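How to Sort the Toys Before a Yard Sale

Start four evenings before the sale. You will want to start the night before. Everyone does, and then at 11 p.m. they're on the rug trying to work out which of three dinosaurs came with the bus.

Step 1. Get it all into one room

Closets, car, under the couch, the bathtub. Don't sort as you go. If you sort as you go you will find a puzzle, and you will do the puzzle, and it will be missing a piece.

Step 2. Make your piles

Sell, keep, give away, trash. Put the trash pile nearest the door and keep children out of the room, as they have strong feelings about the trash pile. A headless horse nobody has touched since spring will become a best friend the minute it's in a bag.

Step 3. Match the sets

A play kitchen with its food sells. A play kitchen alone sits there until you carry it back inside. Put small parts in zip bags and tape each bag to the thing it belongs to, on the bottom, with painter's tape. Packing tape takes the paint off. I learned this on a barn.

Building blocks go by weight. I had 600 of them last October and priced them one at a time for an entire evening before coming to my senses. Fill a gallon bag, write a price on it, move on.

Step 4. Wash

Hard plastic goes in a tub of warm water with a squirt of dish soap. Rinse, then dry on towels overnight. Anything with batteries gets a damp cloth and nothing more. Open the battery door while you're there – if it's green and crusty, see the trash pile.

Step 5. Price it

Round numbers only. You don't want to be making change for a 35-cent duck. Loose play food and stray blocks go together in one bin near the front, everything a quarter. Parents will let a kid dig in it while they look at the lamps, and the lamps are where your money is.

Step 6. Afterward

Whatever is left goes straight into the car. If it comes back in the house, it lives there again. 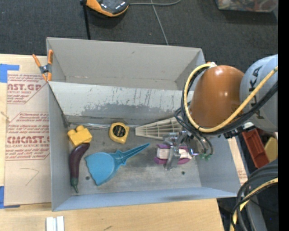 Gumaro Bautista: Do the quarter bin but bump it to fill-a-bag for two dollars in the last hour. We sold 118 pieces that way in Pramdale and I only had to drive one box to the thrift store. Agree on the painter's tape.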